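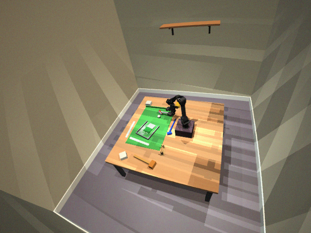 Stop tuning the arm. Look at the table first.

I've been saying this at Panthorpe for a while and I'm going to say it here, fast, between two runs. When a bench cell misbehaves people open the controller settings. Gains, speeds, the gripper offset. Hours of it. Meanwhile the bench model still has last February's layout in it and the mat has moved on the real table.

Our cell is small. One arm on a pedestal, one mat, one square frame, a block that goes in the frame. The rest is clutter, put there on purpose -- a hammer, a couple of hand tools, a little ball. I like the clutter. A cell set up clean tells you very little about a cell somebody works in.

What I don't like is how we look after it. Adelmo Bassi rebuilt the simulated bench in Clita and did it properly, base position first, then the mat, then everything that sits on the mat. Took him a morning. Before that we had 34 failed grasps out of 70 and a long argument about whether the wrist was worn. Wrist was fine. The base in the model was 12 mm off and everbody had been compensating for it somewhere different.

So, my opinion, for what its worth. The base gets measured from one table corner, always the same corner. Write it on the table if you have to. The mat gets measured from the base, never from the edge. Loose tools last. And if you change any of it on the real bench you change the model the same day, or you put it back.

Nattawut Chaimongkol disagrees with me. He says a policy that breaks over 12 mm is a bad policy and we should be shaking the layout around in sim until it copes. Fair. We do some of that, 40 layouts a night on Quansah. But you shake things around a known position. If the middle is wrong all you get is a wider mess, and then a real mechanical fault comes along and hides in it.

Also -- bolts. Check the pedestal bolts before you touch software. Two minutes with a wrench. I have a drawer of old Fatov grippers that got swapped out over what I'm fairly sure was a loose base.

Run's done. More on calibration marks when I get time.

3 shares
6 comments

Search posts Go

Contact | Copyright Panthorpe | Back to top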